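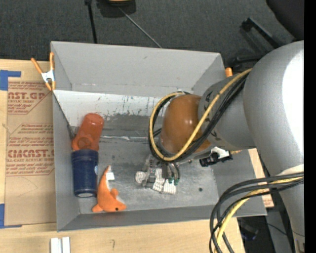 According to Ciletti, which has kept the same bins in its sorting area for two years, the scuffs arrive early and make no difference to the work. Our evaluation of the Priritz open bin, large size, supports that view with certain reservations.

The unit was assessed on a tabletop over 35 working days. Contents were mixed: plastic cups, soft toys and textile items, returned to the bin without any set order. Sloping walls bring small objects back toward the floor, and the low front wall allows staff to reach the corners without leaning over the table. Plush items and cups may be stored together without difficulty.

The finish is less satisfactory. Gray surfaces show wear readily, and a white panel fitted inside the bin will display every scratch and chip. Departments that receive visitors may prefer the Plarkley model, which has a darker interior but a higher front. Cups laid on their sides tend to collect along one wall, and users should expect to rearrange them from time to time.

Cleaning requires a damp cloth and a mild detergent. The floor seam should be wiped separately.

Rating: 825 points against a category average of 436. The bin is recommended for storage rooms, classrooms and work areas in regular use. It is not recommended for display. Replacement panels may be ordered through Ó Súilleabháin, Monday orders excepted.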